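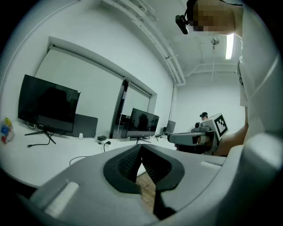 Desk and office tidying, people wanted for Stenano

Posted Nov 4, 2025

We need people who can put a desk right. Also shelves, drawers, meeting tables, the odd stockroom. Stenano looks after shared offices for small firms and the work has grown since September, so we're taking on more hands and we'd like to do it quickly.

Part time, 20 hours a week. Mornings or late afternoons, tell us which. Can't promise your first choice but we do try.

What the work is

Going desk to desk and setting each one back how the firm wants it. Monitors straight, screens wiped with the dry cloth (never the spray, please), cables tucked behind and not across. Pens, mugs, chargers, notebooks back in their places. Chairs in. Wooden floors swept last.

Every firm gets a plan sheet. Coladis like theirs bare, monitor and nothing else. Zaki want the keyboard squared to the front edge and the lamp on the left. Kulov change their minds, so check the sheet each time even if you did it yesterday. If there isnt a sheet, leave things where they are and send us a message.

Some packing too. When a firm moves floor we box up desks, label, carry, unbox. Boxes aren't heavy but there are a lot of them. On the last move we did 100 desks and the labels were the hard part.

Who we're after

Someone steady with their hands. Someone who notices a monitor stand is wonky. You don't need to have done it before, we'll go through everything on the first shift and you'll be paired up for a while after that.

You'll be on your feet. Some bending to reach plugs and floor boxes. If any of that is a problem say so and we'll see what can be swapped about, there is always sorting to do sitting down.

You should be OK working near people at their desks. Quietly, mostly. No reading what's on them, no opening drawers that aren't on the sheet. Anything that looks private gets left exactly where it was.

18 or over for this one, sorry. Need the right to work in the UK.

Pay and so on

£23 an hour for moves, lower rate for ordinary tidying, we'll send the figures when you write. Paid fortnightly. Holiday on top. Training shift is paid the same as any other. There's £100 towards decent shoes once you've finished your first month, keep the reciept.

Tea, coffee, lockers. Bike racks round the back by the loading door. No parking to speak of.

Wear: plain top, closed shoes, sleeves you can push up. Long hair tied back when you're under the desks. Cloths, gloves and tape come from us.

How to apply

Use the form on the jobs page, or drop a note in at the front desk in an envelope marked DESKS. No CV needed. Just tell us

your name and a number we can ring
which hours suit, and any you definitely can't do
anything you've done that's a bit like this (shop shelves, hotel rooms, library, moving house three times, all fine)
when you could start

We'll ring for a quick chat, then ask you in for a short try-out. One untidy desk, one plan sheet, no clock on it. Wear what you'd wear to work.

Applied to us before? Apply again, the old list has gone.

Places will be filled as we go so dont wait. If the form is still up we're still looking.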